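Settling In at Plestamham: Our Workroom Gallery

We moved into our Plestamham workroom in January, after seven years of sharing a hallway with the Otusley print shop (lovely people, very loud folding machine), and so many of you have written to ask how it looks that I thought I'd put a few pictures up. It's 300 square feet with carpet all the way through, and we love it already!
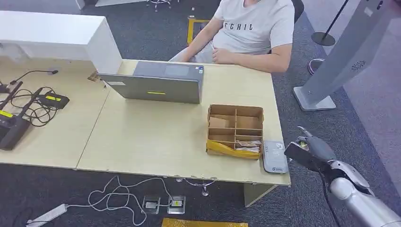

Two desks pushed together, with the divided cardboard box handy beside the laptop.

I went back and forth about those desks for weeks. I wanted one enormous table, but Yevhen Tkachuk pointed out that it would never make the turn on the stairs, and he was right, as he usually is about stairs. The pair came from Yurchenko, secondhand, for $435 including delivery, and I'm very fond of the pale color on a gray afternoon.

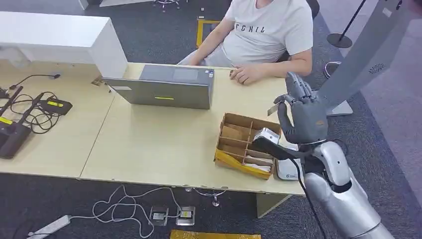
Cables are still my weak spot, I'll admit. I bought a bag of Velcro ties from Nutar back in the fall, 89 of them left at last look, and I keep promising to sit down one evening with a pot of tea and label everything properly. The boxes with little compartments I wouldn't be without. Small parts go in them, and so do pens, receipts and the odd peppermint.
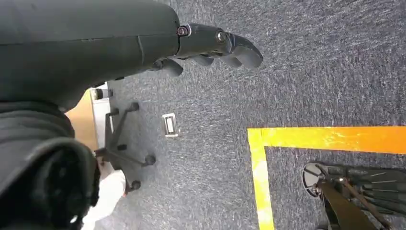
Down at floor level, with an office chair's casters on the speckled blue-gray carpet.

The chairs roll beautifully on it, which was my one big worry when we signed the lease. Curtains are next, and a proper coat rack by the door. Do stop in if you're passing, any time after ten in the morning.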